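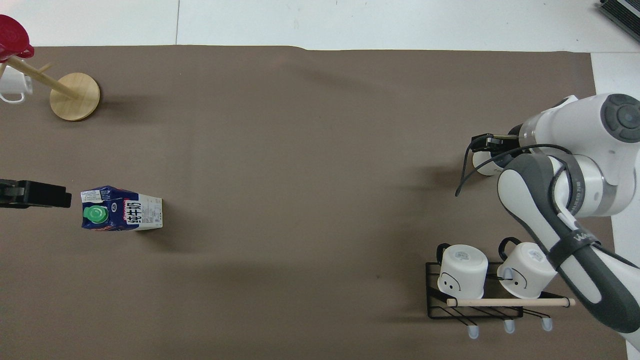
Patbridge Guías: ficha del conjunto de datos

Resumen
Tabla de previsiones trimestrales publicadas por fabricantes de semiconductores, emparejadas con la cifra declarada después. Contiene 354 registros de 57 empresas.

Contenido
guias.csv - una fila por previsión
empresas.csv - código, nombre, país y mes de cierre fiscal

Campos principales
id_empresa: código interno
trimestre: trimestre fiscal, sin ajustar al año natural
ingresos_min, ingresos_max: extremos del rango, en millones
ingresos_real: cifra declarada
moneda: código ISO 4217

Si la empresa da un valor único, ambos extremos coinciden. Las revisiones a mitad de trimestre ocupan fila propia, con revision = 1.

Elaboración
Transcripción manual a partir de las notas de resultados. Cada fila fue revisada por dos personas; las discrepancias las resolvió Rohani Majimbun.

Limitaciones
Los ingresos no se reexpresan tras ventas de divisiones. Faltan los márgenes de las empresas que solo informan por semestre. La próxima revisión está prevista para noviembre.

Mantenimiento
Nadine Abu Hammour, grupo Halvorsen. Correcciones: abrir una incidencia con el id de la fila y el enlace a la nota original.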